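3. Washing-up and the kitchen tap

3.1 Households and meters

We studied domestic hot water use in two housing blocks in Vustwood, Tusden and Plurkitz. Both were built with shared boilers and later fitted with separate meters for each apartment. Of the 200 households invited, 13 declined and a further group dropped out before the meters were read in November. Each household kept a paper diary next to the sink and wrote down the start and end of every washing-up session. The diaries gave us 2,966 sessions in all.

Meter readings were matched to diary entries by time of day. Where two taps ran at once – usually kitchen and bathroom – the session was left out of the volume estimates but kept in the counts. Entries were coded by Kazimiera Walczak, and a sample was coded again by Fatos Mujić. They disagreed mostly over short rinses, which some people wrote down and others plainly did not think of as washing-up.

We also asked where clean dishes went. Most kitchens had a rack of some kind. Households without one dried by hand and tended to wash in smaller batches, often one meal at a time.

Figure 4. Plates and a wire dish rack with a patterned bowl in it.

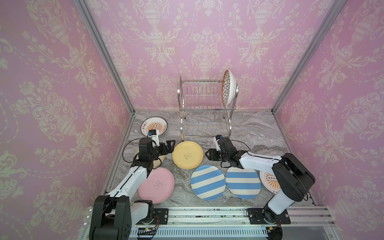 3.2 Bowl washing and running-tap washing

Sessions were sorted into two types. In bowl washing, the sink or a basin was filled once and topped up as needed. In running-tap washing, water ran for most of the session. Many people used both, filling a bowl after dinner and running the tap for breakfast things.

The type of session mattered more for volume than the number of people in the home. Large households that filled a bowl often used less hot water than single people who left the tap on. We had expected the older Khokhar mixer taps in Plurkitz to push volumes up, as they are slow to reach a steady temperature. The effect was small. People in that block seemed to know their taps and started filling the bowl while the water was still cool.

Rack size came up in the interviews as well. Several people said they stopped washing when the rack was full and left the rest for later – some 50 diary entries carry a note to that effect. A second session meant a second bowl of water.
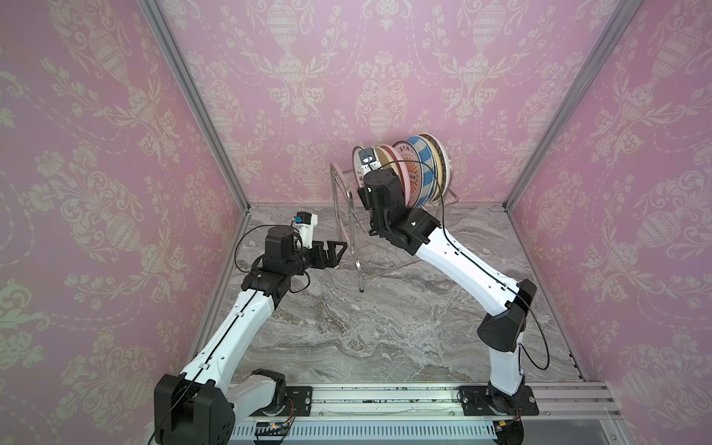

Does a full rack lead to more hot water use over a day?

In our diaries it did, though only in homes that filled a bowl. Splitting one wash into two meant heating a fresh bowl each time, while running-tap homes used much the same amount either way.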